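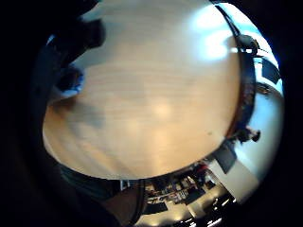

Packaging Automation Team – Toreck Site News

December 2, 2021

The hand-held gripper station on the second floor is back in use after its third recalibration since August, and the team is being careful about calling it fixed.

The station feeds demonstration recordings to the Kendis pick-and-place cell downstairs. An operator works over a wooden tabletop with the gripper in hand, and the wide-angle camera on the tool records the motion the cell is later meant to copy. Over the fall, the cell began closing its fingers short of the part. Prononis, which supplies the camera mount, put the trouble down to operator technique. Rafsan Ranasinghe, who looks after the station, did not accept that.

"Two of us made the same recordings with the same parts and got the same error," he said. "I don't see how technique explains it."

Ranasinghe and Bit-na Hyun took the mount apart and found a lens clamp that could be turned by hand. They replaced the clamp screws, ran the lens calibration again and threw out 34 recordings made with the old settings. Another 19 are on hold until someone has time to check them.

Glare is still an open question. The light finish on the tabletop throws the ceiling lights back at the lens, and Hyun wants a matte cover tried before more money goes into software. A request for one was turned down in August on the grounds that the new tracking package would deal with reflections. The team has yet to see test results that say so.

Spyros Galanis, who signs off on the cell, has asked for 51 test picks with the new calibration before it goes back on the day shift. The supplier's own procedure calls for 18 – a number he described as "convenient for the supplier."

Questions about the hold should go to Ranasinghe.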